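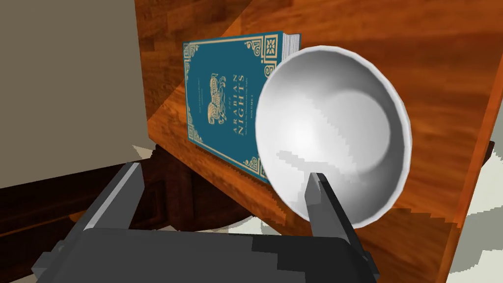 4.2 Cover Ornament and Judgments of Value

Figure 3. Book with a teal cover and ornate gold border, upright on a wooden tabletop (computer rendering).

The claim that decorated covers raise what readers are willing to pay is repeated often in the trade literature, usually with a single source behind it. Esteban's survey for the Brultwood catalog is the one most cited. It asked 143 readers to price the same novel in a plain and a gilt binding, and found a clear preference for the gilt. We have two problems with this result. The readers saw both bindings side by side, so they could hardly miss what the question was after. They were also recruited from a mailing list of people who already collected decorated books.

Garrido repeated the exercise with 100 library users, each of whom saw only one binding. The gap in price shrank to almost nothing. She reads this as a small effect hidden by noise. We are less generous. With groups of that size, and prices that ran from pocket change to the cost of a good dinner, her data cannot tell a small effect from none at all.

Covers of the type in Figure 3, with a border on all four sides and geometric key-pattern motifs, are said to do especially well because they suggest age. The Orlandini study is the usual reference here. It rests on interviews with 35 booksellers, who were asked what their customers like. A bookseller's guess about a customer is still a guess, and sellers with gilt stock on the shelf have some reason to speak well of it.

Only 2 of the papers we reviewed used actual sales. The Stiltbridge records cover one shop from August until the end of the season, and decorated editions were kept on the front table throughout. Placement alone could account for the higher turnover. The Gakex records avoid that problem but leave out returns, which in gift books can be heavy.

We therefore treat the effect of ornament on price as unproven, and leave it out of the model in Section 5.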